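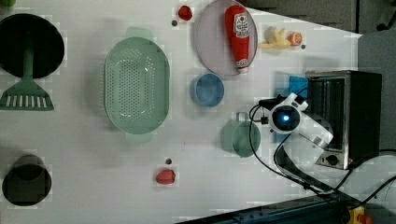 Toy groceries, real cookware and a toaster oven share the table with the arm in our test kitchen.

I priced the robot first, which I suspect is what everybody does. I had the quote open in one tab and our equipment budget in the other, and for one happy Friday afternoon the two numbers got along beautifully. Then I started on the other stuff.

Our little shop, Trokadetti, builds kitchen training setups for people who want to teach an arm to tidy up, load a dish rack, that kind of thing. We'd been renting time on somebody else's bench, and by August the rental bills had gotten silly. So we bought. I was in charge of the spreadsheet (I like spreadsheets, don't judge), and I gave the line under the arm a title I now find very funny: "misc."

Misc. came to $3,548. Part of that was the table, because the one we owned wobbled, and a wobble you'd never notice over lunch is a big deal when an arm swings out over it and stops short. Part was the mounting rail. A good chunk was cabling, since the standard set was too short for where we wanted the arm to stand, and the longer set cost $200 and took 3 weeks to show up. Three weeks of a very expensive arm sitting in a box! Order the cables the same day you order the robot. Order them before, if they'll let you.

The emergency stop is the one place I'd tell you to spend without blinking. Ours has a yellow housing with a red button on top, and it lives at the corner of the table where a person can slap it without leaning across anything. Homent, who did our installation, wanted to charge extra to move it there from the spot in their drawing. I paid, grumbled, and would pay again.

Now, the fun part: props. I set aside $400 and figured we'd come in way under. A colander, a mug, a few bowls, a plate, a toy banana, how much could it be? Well, you don't buy one mug. You buy the mug, then a mug with a fatter handle, then a spare for each, and then somebody wants a green slotted turner to go with the big black pan, and off you go to the store again. We ended up with play food for most of the produce because a real pepper goes soft and a toy one doesn't, and that saved us some grocery money over the months. The toaster oven was the one bulky thing on the list, and I wish I'd measured it with the door in mind before deciding how deep the table should be.

We looked at two packages before going piece by piece. Seixas sells everything bundled, arm to tabletop, and if you have no one handy on staff I think that's worth a serious look. Vamura was cheaper up front but wanted a yearly support plan, and when I stretched it out over the time we expect to keep the thing, the savings melted away. Ask for the second-year price. Ask for it in writing, too.

If I were starting over, I'd tape the whole layout out on the floor before signing anything, arm, oven, walkway and all. And I'd give misc. its own page.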